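How to Read a Bank's Annual Report Without Losing a Weekend

Filed under: Small Business Money

Sooner or later every small business owner has a reason to look inside a bank. Maybe you keep your payroll there. Maybe the loan officer has started using the word "relationship" a lot. Maybe, like me, you inherited shares in a regional lender from an aunt who trusted marble lobbies.

The annual report will tell you most of what you want to know, in 200 pages, in an order chosen by somebody who would prefer you stopped after the letter from the chairman. Below is the order I use. Set aside an evening and put the coffee on.

For the walkthrough I'll use Pustwood, the bank where I have my business checking account and those shares.

Before you start

Get the full annual report, the one with notes to the accounts. The "annual review" is a brochure. If it has a kayaker on the cover you have probably downloaded the brochure.

Get last year's too. One year of bank numbers tells you almost nothing, in the way that one bathroom scale reading tells you almost nothing, except that you'd like a different one.

Open a blank spreadsheet with a column for each year. Type the figures in yourself. Copying them out by hand is dull and it's how you notice things.

Step 1: Skip the chairman

Go straight past the letters. You can come back to them at the end, when they're funnier. Find the page headed "Segment reporting," usually buried deep in the notes. It splits the bank into its lines of business: retail (people like you and me), commercial or corporate (companies), and often a third bucket called treasury or "other," where the bank keeps whatever didn't fit.

Write down the income and the profit for each segment, both years.
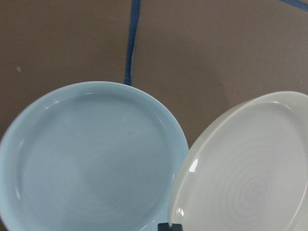 Why look at the segments before the total profit?

Because the total can sit still while everything under it moves. A bank whose retail arm shrank and whose corporate arm grew by the same amount will report a calm year, and it is now a different bank. If you're a retail customer, expect the branch hours to find this out before you do.

At Pustwood, the corporate side had overtaken retail between one report and the next. The chairman's letter called this "balance."

Step 2: Find out where the loans went

Next comes the loan note. It's a table, sometimes several, listing loans by type of borrower, by industry, and by how long they have left to run. You want the industry one.

Look for lumps. A bank that lends mostly to one trade is a bet on that trade, whatever the cover says about community. Construction and commercial property are the classic lumps. Hotels are a good one too.

Then check how fast the whole loan book grew. Fast growth looks terrific in the year it happens, which is the problem. New loans haven't had time to go bad yet. Gil-soo Byun, who taught the night course where I learned all this, used to say that any fool can lend money and the skill is in the other half of the transaction. He'd been a credit analyst for decades and had the posture to prove it.

Step 3: Look at what's gone sour

Search the document for "impaired," "non-performing," and "past due." Banks like to spread these around, so try all three.

You want two numbers for each year:

Bad loans as a share of total loans.
Money set aside to cover them, as a share of the bad loans.

If the first goes up and the second goes down, put your coffee down and read that note again slowly. There may be a decent explanation, such as good collateral. It should be in the text. If it's missing, that's a fine question for investor relations, who are paid to be pleasant to you.

Also look for "restructured" or "modified" loans. These are loans where the borrower couldn't pay and everyone agreed to call it something else.

Step 4: Check where the money comes from

Banks lend out other people's money, and it matters whose. Find the deposits note and split it three ways: checking and savings, fixed-term deposits, and borrowing from other institutions.

Everyday accounts are cheap and they tend to stay put, mostly because changing banks is such a pain. Term deposits cost more. Big deposits from a few large companies can leave in an afternoon. This is why a bank that has been chasing corporate customers will suddenly remember that it adores families and students, and start mailing you offers with a free tote bag.

Inmaculada Paredes, who keeps the books for my shop and has less patience than I do, reads only this note and Step 3. She says the rest is weather. I think she's missing the fun, but her evenings are shorter than mine.

Step 5: Work out the margin

Net interest margin is what the bank earns on its loans and investments minus what it pays for its money, divided by the assets doing the earning. Most reports state it outright. If yours makes you calculate it, they may not be proud of it.

Compare the two years. A falling margin alongside fast growth usually means the bank is buying business by being cheap. Customers can enjoy that for a while. Shareholders, less so.
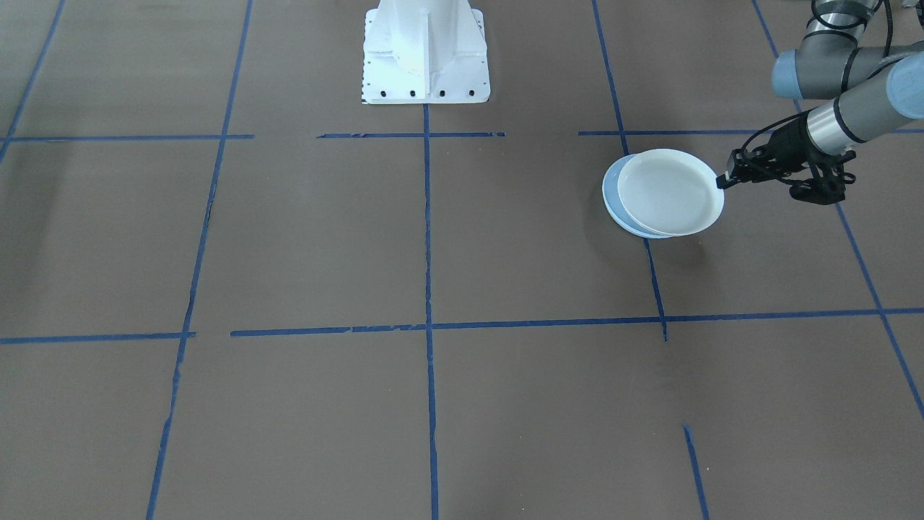

Floor grid in blue tape, with two round plates held in the gripper.

Step 6: Capital, briefly

Look for the capital ratio table. It will show what the bank has and what the regulator requires. You're interested in the gap between them and whether it got wider or narrower. A narrowing gap means there's less room for more growth unless the bank raises money or keeps more of its profit, so check the dividend while you're here. Mine was cut. My aunt would have written a letter.

Step 7: Now read the chairman

Go back to the front with your spreadsheet open. Every time the letter makes a claim, find your number for it.

A few phrases you'll meet, with my own translations:

"Selective growth": we were outbid.
"Challenging environment": see Step 3.
"Refreshing our branch network": yours is closing.
"Renewed focus on retail": we need your deposits.
"Digital journey": the app will be down in January.

Some letters hold up well. I read one from a little lender called Kirerora that admitted on the first page that it had mispriced its car loans, and then said by how much. I nearly opened an account out of sheer surprise.

Common mistakes

Comparing a bank with a normal company. Debt on a bank's balance sheet is its raw material, and looking at it the way you'd look at a bakery's debt will give you a fright for no reason.

Mixing group and bank figures. Many reports print both, side by side, in identical type. Pick the group column and stay in it. I once spent most of a night puzzled by a drop in deposits that was only me sliding over a column.

Trusting the charts. Check where the vertical axis starts.

Ignoring the footnotes marked "restated." If last year's number has changed since last year, find out who changed it and why.

How long it takes

My first one took 3 hours and a fair amount of muttering. Now I can do it before dinner's ready, if dinner is a casserole. Keep the spreadsheet and add a column each year. By the third column you'll have opinions, and by the fourth you'll be sharing them at parties, where I can report they go over about as well as you'd expect.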